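Review: Stirkwood Bench Rules, the cell safety and good practice pack for small arms
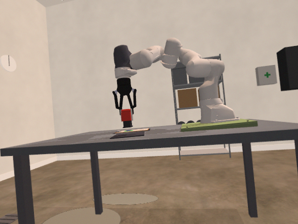
Short version: buy it if you run one or two arms on tables and have nothing written down. Skip it if you already have a real safety person. Longer version follows, typed between two other jobs so bear with me.

What you get. A 43 page PDF, a wall sheet, a pile of blank forms, and a set of simulated cells so you can try the rules out before you try them on metal. I paid $120 for the single site license. There's a cheaper one without the sim cells. Don't get that one, the sim cells are the good part.

Background on me. Small shop in Humlow, mostly light assembly and test. One arm on a bench, a second coming. Before this our rules were a sticky note and a lot of shouting. Tried the free Bratu checklist first, gave up in August. Too general. Half of it is fencing for big machines we'll never own.

The rules themselves

Grouped in 11 sections. Mounting, reach, gripper, payload, stops, first aid, floor, storage, changeover, logging, training. Plain words. No legal fog. Each rule is a line or two and then a "how to check" line, and the how to check is where your money goes. Anyone can write "make sure the base is secure." This says check the plate for movement, check every bolt hole has a bolt in it, write down the torque, initial it. Fine. Did it. Found one of ours was finger tight, so there's your $120 back already.

Reach section is excellent. Makes you mark the full sweep of the arm, the whole thing, elbow included. People think about the gripper and forget the elbow, and on an arm like these the elbow is the part up at head height when it's stretched out over the table. Pack wants the sweep drawn on the floor as well as the bench. Took us most of a morning. Worth it.

Storage behind the arm. They have a rule that nothing anyone needs mid-shift goes on a shelf inside the sweep or right behind it. Seemed fussy. Then I went and looked in the sim cell, which has a gray metal shelving unit against the wall behind the robot with boxes on it, and yeah, you'd be reaching past the arm to get one. We had the same setup for real. Moved ours. Wish the pack came out and said that their own cell breaks the rule, becuase I spent a while wondering if I'd read it wrong.

First aid box. Rule is on the wall, visible, reachable without crossing the sweep. The sim one is on the back wall with a green cross on the front, easy to spot. Whether you can get to it without walking past the arm is a good question to ask a new hire. I now use it as one.

Floor. Rule says clear floor on every side a person can walk. The sim floor has a couple of flat discs on it and a slatted thing next to the table leg. Good for the walk-around exercise. Have people say what they'd pick up before they're allowed to press start. Everybody misses something the first time.

Gripper rules

Mixed. The basics are solid: come in straight down where you can, pads flat to the sides of the part, slow for the last bit, never put a hand between fingers with power on. Good. The simulated job has a red block held between two narrow pads with the gripper pointing straight down, and it's a decent one to teach squareness on. You can see light through the finger linkage so you can see what's going on down there.

But. Nothing on what sits under the part. The cell has a thin panel and a dark flat slab down on the table right under where the gripper is working, and the pack has zero words about clearance over stacked flat stuff. That's where we have had our scrapes. Literally scrapes. I want a minimum height rule there and I had to write my own.

Also nothing on soft or odd shaped parts. Blocks are easy. My parts aren't blocks.

Stops and power loss

Best chapter after reach. Test the stop at the start of every shift, log it, and test it with a part in the grip. That last one is smart. You want to know if your gripper holds or drops when power goes. Ours drops. Did not know that. Now there's a mat.

Forms

Ugly but they work. The changeover form is 4 pages, should be one. Nobody on a busy line fills in 4 pages. I cut it down and the license lets you do that, which is nice of them. The training form prints with the right column chopped on letter paper. Print at 94 and it fits.

Sim cells

Load fine on a plain laptop with the Vikton viewer. Looks decent, plain room, table, arm, clock on the wall. Not fancy, dosen't need to be. Camera can go down low near the table top, which I like for checking heights. Complaint: no way to bring in your own table size without the pro license. Come on.

Is it a standard?

No. Be clear on that. It's house rules, well written. Won't stand in for a proper risk assessment, and the intro says the same on page one. If your insurer or a customer wants the formal stuff, you still have to go do the formal stuff. This gets you a tidier shop before they show up.

Good: reach, stops, the how to check lines, sim cells for training.
Bad: changeover form, thin gripper chapter, sim cell that doesn't follow the storage rule, print margins.

Four out of five. Would be higher with a clearance rule. Emailed them about it, got a reply the next day saying it's on the list for the next version. Will update if it shows up.

Posted November 19, 2022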